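**Jorkdale Residents' Craft Room — minutes, March 11, 2018**

Present: Zaid Hijazi (chair), Buthelezi, Risisar, and two members from the Tuesday group who came for the biscuits and were given a vote.

Apologies: none received, several assumed.

**1. Last minutes**

Agreed, apart from the spelling of Cuvarent, which was wrong in three different ways. The supplier has been very decent about it.

**2. The tables**

Long discussion. The light wooden tops were sanded last summer at some expense and the room would like them to stay light. Glue remains the main enemy, followed by the people who scrape it off with a ruler. Zaid proposed that a plastic sheet go down before any paste, paint or varnish comes out of the cupboard, and that it be the clear sort, so that nobody can claim they didn't realise there was a good table underneath. 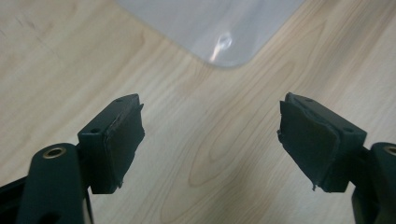 Buthelezi asked whether see-through sheets would not simply slide about, as the oilcloth did, and take the glue pots with them. She had cleaned up after the oilcloth and did not intend to do so twice. Clips were suggested. Clips were then objected to, on the grounds that they mark the edges. Masking tape was accepted by everyone with visible tiredness.

Agreed: sheets for messy work only. Sheets to be wiped and hung over the rail afterwards — folding them wet was tried in the autumn and we all remember the smell.

**3. Paper stock**

The order of 2000 sheets of sugar paper arrived in one colour. It is a kind of mustard. Roughly 7 packs have been opened in the hope of finding another colour inside. Risisar will ring Cuvarent about an exchange. Until then, projects should lean towards autumn, deserts and lions.

**4. Cupboard key**

Missing again. Found during item 5, in the biscuit tin.

**5. Any other business**

Request for a second kettle. Deferred to April, as it was in January.

Meeting closed when the heating went off.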